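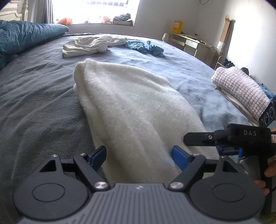

Ticket: White fleece towel leaving fuzz on everything it's washed with
Opened: 13 April 2021
Product: Molefe fleece bath towel, white
Status: Solved (by customer)
Category: Care and washing

Original message

Hi! So I bought the white Molefe fleece towel over the winter and I love it, it's the softest thing in the house, but it's shedding like a cat. Every load it goes into comes out covered in little white fuzz. My sheets are a grey-blue color so you can imagine (it looks like I slept in a snow globe), and anything dark is a lost cause until I've been over it with a lint roller.

I did expect some fuzz at the start. I've had new towels before. But this one has been through the wash plenty by now and if anything it's worse than it was in the first month, so I don't think "give it a few washes" is the answer here, sorry, I know that's what the care card says!

What I'm using, to save you asking:

Washer: Walside front loader, the basic one, came with the apartment
Dryer: also Walside, vented
Detergent: Iltine liquid, the unscented one
Softener: yes, the Iltine one, a capful
Water: hard, I think? The kettle gets crusty
Temperature: warm, whatever "Everyday" is on the Walside

I usually do one big mixed load, towel plus bedding plus whatever's in the hamper. I'm guessing you'll tell me off for that.

Is this towel faulty, or is it me? I'd like to keep it if there's a fix.

Reply from Molefe Support

Thanks for getting in touch, and for including so much detail. Please try the following and let us know how you get on:

Wash the towel alone, on cold, with half your usual detergent.
Leave out the fabric softener.
Dry on low heat and clean the lint screen before and after.
Repeat for 4 washes.

If the towel is still shedding after that, we can look at a replacement. We would need your order number and a picture of the care label.

Update 1

OK, told off, fair enough. I did the first solo wash last night. Cold, half detergent, no softener. I felt silly running the machine for one towel so I put it on the small load setting.

The lint screen was a shock. I cleaned it before like you said, and afterward there was a whole felt mat on there, I peeled it off in one piece. Is it possible to run out of towel? I held it up to the light and it doesn't look thin anywhere, so I guess there's more in there than I thought.

It came out less silky without the softener. Not scratchy, just a bit more like a towel. I can live with that.

One question while I'm here: should I shake it out before it goes in the washer? I did it on the balcony and there was a visible cloud.

Reply from Molefe Support

Yes, shaking outdoors before and after washing is a good idea. The change in feel is normal, as softener leaves a coating on the fibers.

Update 2

Second wash done. Less on the lint screen this time, maybe half of what it was? I didn't keep the first mat to compare, I'm not that far gone.

But here's the thing that's bugging me. The sheets got fuzz on them AGAIN and the towel wasn't in with them. I washed the sheets and a couple of shirts by themselves, got everything out, dumped it on the bed, and there was the fuzz. White bits on the blue things, all along the seams, and a good amount caught inside a pocket.

So now I'm wondering if it's the washer. Could there be old fuzz sitting in the drum that just gets handed on to the next load? Or is it coming from something else white? I do have a white cloth or two that could be guilty.

Reply from Molefe Support

It's quite possible that loose fiber has collected in the washer. We'd suggest checking the filter and door seal. Your washer manual will say how. For Walside appliances, the manuals are available through Stillodix.

Update 3

Long one, sorry, get a drink.

Stillodix was a bit of a maze. For anybody reading this later: you have to put in the model number from the sticker inside the door (the sticker on the back is the serial number and it'll just tell you "no results" forever). I got there eventually. The manual is a PDF and the filter bit is near the end, after all the installation stuff you don't need.

The filter on mine is behind the little flap at the bottom right. Put down more old towels than you think. I used one old hand towel and ended up with a puddle under the machine and wet socks. Drain it slowly into a baking tray, close it, empty the tray, open it again, and keep going until it's just drips. Then unscrew the filter.

What came out of mine: a grey-white sausage of fuzz, a hair tie, a coin, and something that used to be a tissue. The fuzz was packed right around the part that turns. I rinsed it in the bathroom sink and then had to clean the bathroom sink.

Then the door seal. If you pull the rubber lip back there's a fold behind it, and at the bottom of the fold there was a whole line of white fluff plus some slimy stuff I don't want to talk about. I wiped it with a damp cloth until the cloth came out clean, which took several goes. I did the detergent drawer too while I was in the mood. The softener compartment had a sort of jelly in it. That was all the Iltine softener that had never made it into a wash, I suppose.

After that I ran it empty on the hottest cycle, no detergent. There was a bit of fuzz stuck to the inside of the glass at the end and I wiped that off.

Then I washed the sheets again, by themselves. So much better! A few bits here and there, nothing I'd have noticed if I wasn't looking for it.

Update 4

Third and fourth towel washes are done, so that's your full set. Results:

Third wash: thin layer on the lint screen, you could see the mesh through it.
Fourth wash: about what I'd get from any load.

I also did the tape test, which I made up. You press a strip of packing tape on the towel and pull it off and see how white it is. Before all this it came away looking like felt. Now it gets some fibers and you can still see through it. I have no idea what a normal towel scores on this. (I did it on an old bath mat for comparison and the bath mat was worse, so that's getting the solo treatment next.)

Things I'm still not sure about:

1. Can the towel ever go back in with other stuff? I don't want to run a load for a single towel for the rest of my life.
2. Is low heat really needed? It takes forever. The Walside's low setting is more of a suggestion of warmth.
3. The lavender check cloth. I have a knit one, white and lavender, and it holds on to fuzz like nothing else in the house. Roller doesn't get it out, it's down in the knit. Any ideas?

Reply from Molefe Support

We're glad to hear it's improved.

1. It can be washed with other light-colored towels and cloths. We'd still keep it apart from dark clothes and bedding.
2. Yes, please. High heat makes fleece fibers brittle and the shedding may come back. Line drying is fine too.
3. We'd suggest tumbling the knit item on a no-heat setting with a slightly damp cloth, then shaking it out.

Would you still like us to arrange a replacement?

Update 5

No replacement needed, thank you! I'd only have to break in a new one.

Number 3 worked. It was the air-only setting on my dryer, with a damp washcloth in there, and most of the fuzz went to the washcloth or the screen. I had to do it twice and pick out a few bits with tweezers in front of the TV, but it looks like itself again.

I've changed how I sort now. Before, everything came out of the dryer together and got folded in one heap on the bed, and I'm pretty sure that was half my problem, with the towel rolling around on top of the sheets while I worked through the shirts. These days the towel gets folded first and goes straight to the bathroom, and the small cloths go in their own stack. Shirts last, because I hate folding shirts and they end up in a crumple until somebody needs one.

For folding, I gave up on thirds. It's too puffy and it just slides open again. Long way in half, then long way again, so you get a fat bolster shape, and then I roll that up if it's going on the shelf. It takes up a silly amount of room however you do it.

You can close this, I think. I'll reopen if it starts up again.

Reply from Molefe Support

Thank you for the update. Closing this ticket.

Reopened, July

Me again, good news mostly. The towel's fine. Still soft, still the favorite, barely sheds.

I'm reopening to ask about the care card, because I bought a second one for the spare room and the card in the box still says "minimal shedding after first wash" and has nothing about softener at all. I really think one line about softener would've saved me a lot of lint roller. Also maybe something about checking the washer filter? I'd never opened mine in my life.

The new one is on its second solo wash now. First mat off the lint screen was as big as the old one's was, so it's clearly just what they do.

Oh, and I checked the Walside filter again while I had the tray out. Small amount of fuzz, one button. Seal was clean. I'm going to do it every couple of months.

Reply from Molefe Support

Thank you, we've passed your comments on the care card to the product team. For the second towel, please follow the same steps as before.

Last note

Will do. Found the shirt the button came off, by the way.

Ticket closed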